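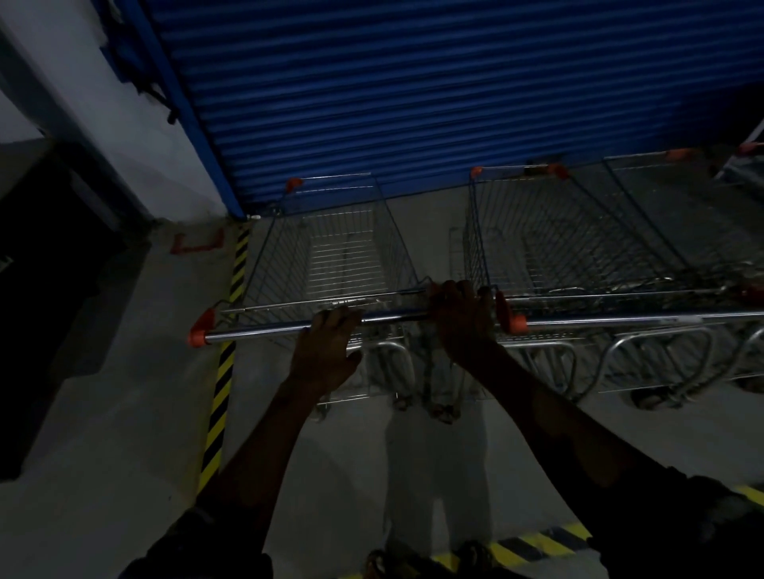
Cart storage – how many in a row?

dsaxena
Posted 2026-03-13
We keep 118 carts at the Dancombe store and they go in the back by the roller door overnight. Two rows side by side. The closing crew wants to push them as one long row to save floor space. Anyone doing that?
Devendra Saxena, Dancombe

mevley_nights
Wouldn't. A long row is fine until you have to turn it. We cap ours at 20 per push and use a strap.

pallet_jack
Depends on the floor. Ours is smooth concrete and one person can move a lot more than 20. The wheels are what slow you down, so pull any cart with a bad caster first.

mevley_nights
Moving them isn't the problem, stopping them is. We bent a door track in January and the repair came to roughly 1,700.

tillgirl5
Two rows here too. Line the handles up and you can see right away if one row is creeping out toward the aisle. Also check the end caps on the handles. Ours crack and the tube edge underneath is sharp.

dsaxena
Good point on the caps, I'll have a look tonight. Any idea where to get spares? Simard quoted 164 for a box and that seems high.

pallet_jack
High for caps. Try Torumix, but measure the tube before you order. They carry two diameters.

tillgirl5
Torumix took five weeks for us. I'd pay Simard.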